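Sorting the shared cupboards at Clidside

September 12, 2020

The big sort-out at Clidside is nearly finished. We began with the hall cupboard in March, stopped when the building closed, and picked it up again once small groups were allowed back in. The hall cupboard, the landing shelves and the two long drawers under the window are now done. What remains is the cupboard beside the sink and the row of boxes on top of the lockers, which need a stepladder and two people.

Members have asked what is happening to everything, so this item sets out how the sorting works, what has been kept and what you need to do if something of yours might be among it.

Most of what came out of the drawers was small. There were pens, string, batteries, picture hooks, clothes pegs, half-used rolls of tape, spare fuses and a good many lids. The landing shelves held the larger things, mainly folding chairs, the tea urn, the old Mistanell heater and the tablecloths. The heater has gone to the recycling centre. The urn works but wants descaling, and the descaler is on the shopping list. The tablecloths have been washed and are back on the middle shelf, folded in half lengthways so that they fit.

We tried several ways of going through the drawers before settling on one. Tipping a whole drawer out was a mistake. It took most of an afternoon to get it all off the floor again, and by then nobody could remember which pile was which. The better way is to clear a table completely, wipe it, and bring things over a handful at a time. Each handful is dealt with before the next one is fetched. It sounds slow but the second drawer took less than half as long as the first.

A white table is best if you have the choice. Small things show up well on it, and you can see at once if something has leaked or left a mark. The dark tables in the back room hide screws and drawing pins very well, as one or two people found with their elbows.

Things go into one of four crates. The first is for items that belong to the building and have a place already. The second is for items that belong to the building and need a place. The third is for things that look as though they are somebody's own, and the fourth is for rubbish and recycling, to be split up at the end of the session. Please don't start a fifth crate for things you can't decide on. We had one in March and it filled up before any of the others.

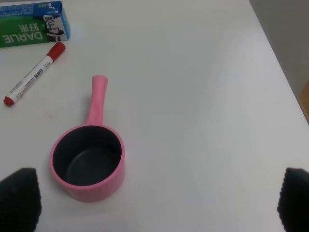 Pens and markers took longer than expected. Every one has to be tried on scrap paper, and whiteboard markers have to be tried on the board itself, as some that look finished on paper will still write well enough on a whiteboard. Those that work have gone into the tray under the board in the meeting room. Dried-out ones have been thrown away. If you are using the board and a marker runs out, please put it in the bin and not back in the tray. Permanent markers now live in the office drawer, well away from the board, and the lid of the tin says so.

Toy kitchen things are being kept together. Little saucepans, cups, plates and plastic food used to turn up all over the building, and over the years a fair number ended up among the real crockery. They now have their own tub on the bottom shelf of the hall cupboard, where children can reach it. Anything cracked or with a sharp edge is taken out. The rest is washed in warm soapy water and left on a towel overnight before it goes back. If you find a stray piece behind a radiator or in the dressing-up box, just drop it in the tub by the sink and it will be washed with the next lot.

Toiletries are a separate matter. Toothpaste, soap, hand cream and the like come in with overnight groups and get left behind. Anything sealed and in date can be kept for guests who arrive without. Anything opened is thrown away, however much is left in it. An unopened box should still be looked at before it is kept, as an empty carton feels much the same as a full one when you are moving quickly. The guest box is on the landing, second shelf, and has a lid that clips on both sides. Boxes with printing in other languages are fine to keep so long as the date can be read and it is clear what is inside.

Labels are going on every shelf and tub. We are using the plain Boiko labels bought for the jumble sale, as there was most of a pack left. They peel off without leaving glue, which the brown parcel tape does not. Please write in capitals and keep to one or two words. "Tape and string" is a useful label. "Misc" has been found on 13 separate boxes and will not be used again.

If a thing has no label on the shelf to match it, leave it in the second crate with a note of where you found it. It is quicker to find a home for six or seven things together than to rearrange a shelf for each.

Unclaimed belongings

The third crate will be on the table inside the front door until the end of the month. Please have a look in it when you next come in. So far it contains reading glasses – several pairs – two umbrellas, a child's lunch box, a glove, a cake tin with a tight lid, some knitting on the needles and a number of keys. The keys have been tried in all the doors here and fit none of them. They are in an envelope in the office and you will need to ask for them.

To claim something, take it and cross it off the sheet beside the crate. There is no need to sign for anything except keys. If you think an item is yours but are not sure, put your initials next to it on the sheet and it will be held back for a fortnight. After that, anything useful goes to the charity shop and the rest is thrown out. The knitting will be kept a little longer as somebody has clearly put a lot of work into it.

Cost of the work

The sort-out has been cheap. We have spent £241 so far, which covers the tubs with lids, the crates, a replacement hinge for the hall cupboard and the trip to the recycling centre. The shelving for the sink cupboard is still to buy. Findeta have quoted for wire shelves that can be lifted out for cleaning and we are waiting to hear whether they can cut them to fit around the pipe. If they can't, we will use wood, which will need painting before it goes in.

Remaining sessions

The sink cupboard will be emptied next. It has cleaning products in it, so this session is for adults only, and gloves will be provided. Please don't mix the contents of part-used bottles, even where they look to be the same thing. Anything without a readable label will be set to one side and taken away separately.

After that come the locker boxes. As far as we can tell from the ones already opened, they hold paper, old programmes and decorations. The programmes will be put in date order and kept. Decorations will be checked for damp. Fairy lights will be plugged in and watched for a few minutes, and any set with a damaged wire will go.

Up to 8 people can be in the hall at one time for these sessions, with the windows open, so put your name on the list by the kitchen door before coming along. Bring your own mug. Tea and milk are provided, and there are biscuits in individual packets. Wear something you don't mind getting dusty – the tops of the lockers have not been cleaned for a long while.

If you can't come in but would like to help, we need clean jam jars with lids for screws and hooks, medium size and with the paper labels soaked off. Shoe boxes are not needed. We have plenty, and they don't stack once they have been in the cupboard over a winter. Jars can be left in the porch in the blue bag.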